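Ticket 447: Closberg recognition status showing wrong on country pages
Queue: Data corrections
Opened by: Theresia Ruchti
Product: Nair (diplomatic relations tracker)
Priority: High, changed to Normal, changed back to High
Status: Waiting on source desk

Reported problem

The Nair page for Closberg lists its relations with Grornelik as "severed". Two subscribers wrote in within an hour of each other to ask where we got that. I would like to know too. The Grornelik foreign ministry put out a statement in March saying it was "suspending high-level contacts". I have read that statement several times and I can't find the word "severed", or "broken", or "ended". Somebody, or something, upgraded it.

Steps to see it

Open Nair, go to Closberg, choose Bilateral, sort by last change. Grornelik comes up first with a red flag. Hover over the flag and the note reads "Relations severed, embassy closed". Click the note for the source and you get a blank panel.

Log

09:10 — Theresia Ruchti
Confirmed on two browsers and on the phone app. The blank source panel bothers me more than the flag. We tell subscribers that every status change carries a source. This one plainly doesn't, so either the source was removed or it was never there. I'm told the system doesn't allow a status change without a source. I was told the same thing last year about the fishing treaty entries.

09:35 — Theresia Ruchti
Asked the import team whether Cila made the change. Cila is the feed reader that picks up ministry statements and suggests a status for an editor to approve. Answer: "Cila only suggests." Fine. Who approved it?

09:50 — Import team
The approval shows as user 22, which is the shared editor login. We can't tell who was on it. Cila's confidence score was high, so the item would have sat at the top of the approval list.

10:05 — Theresia Ruchti
A shared login that can declare an embassy closed. I'm putting that in writing here so it can be found later. Please don't close this ticket with "user error" when we don't know who the user was.

Also, a high score on what? The statement is nine sentences long. Seven are about trade delegations. Nothing in it mentions the embassy at all. I called the embassy's public number in Grornelik and a person answered and told me the visa hours. I don't take that as proof of anything about the talks between the two governments, but closed embassies don't usually give out visa hours.

10:40 — Import team
Found something. Cila pulled two items under the same topic. One is the ministry statement. The other is a column from a Grornelik newspaper with the headline "Time to cut ties with Closberg?" It looks like the two got merged before scoring.

10:55 — Theresia Ruchti
So an opinion writer's question became our answer. Was the question mark dropped by the merge or by the headline reader? I'm asking because if it's the headline reader, then every column with a question for a title is a possible status change. Election season is coming in three of the countries we cover and that's all the columns will be.

11:20 — Import team
The reader strips punctuation. It has always done that. It wasn't a problem before because columns were kept out by the publisher list.

11:25 — Theresia Ruchti
And the publisher list?

11:45 — Import team
Rebuilt in March. The newspaper is on it because it also carries the official gazette. We allowed the whole site when we should have allowed only the gazette section. We've fixed the rule for this publisher and are checking the rest.

12:10 — Theresia Ruchti
Thank you. That explains the suggestion. It doesn't explain the blank source panel, and I don't want the one to be quietly taken as covering the other. Priority was dropped to Normal at noon with no comment. I've put it back to High.

13:30 — Import team
On the blank panel: when two items merge, Nair keeps the ID of the first. If the first is then withdrawn from the feed, the panel has nothing to show. The newspaper seems to have moved the column behind its subscriber wall, and our reader treats that as withdrawn. The ministry statement is still attached in the database. It just isn't displayed.

13:50 — Theresia Ruchti
"Seems to have" and "our reader treats" are doing a lot of work there. Can someone test it on another merged pair before we write it up as the cause? I count 735 merged pairs in the export you sent. Pick one where the first item is gone and look at the panel.

14:25 — Import team
Tested on a pair from the border commission topic. Blank panel, second source intact in the database. Same on another pair. We're satisfied with that explanation.

14:40 — Theresia Ruchti
I'm nearly satisfied. Two out of 735 is a start. Please run the full list and attach the result here, and mark which of those entries also had a status change. Those are the ones that could be telling subscribers something false right now.

Temporary fix

Status for Closberg and Grornelik set back by hand to "Relations strained, high-level contacts suspended", with the ministry statement as the only source. Correction line added at the foot of the page. I wrote the line myself; the first draft offered to me said the entry had been "refined", and we didn't refine it, we got it wrong.

Still open

Full check of merged pairs, with status changes marked.
Separate logins for editors. I asked for this before and was told it was planned. I'd like a month this time.
A rule that no item from an opinion section can move a status, whatever its score.
Whether the two subscribers who wrote in get a proper answer from the desk or the standard text. I've seen the standard text. It thanks them for their interest.
The source desk wants to wait for a second statement from Grornelik before agreeing to the word "strained". I think the suspension of contacts is enough, but I'd accept the ministry's own wording with nothing of ours added — that may be the safer course until someone over there says more.

Attachment
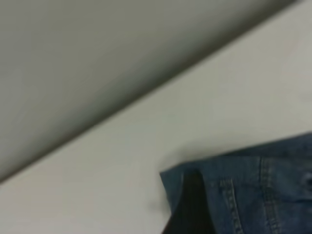 Hildegard Rothe: I'd go with the ministry's own wording and leave "strained" out. It's our word, they haven't used it, and we've just spent a day finding out what happens when the page says more than the statement does. Please keep the correction line up even after the status changes again.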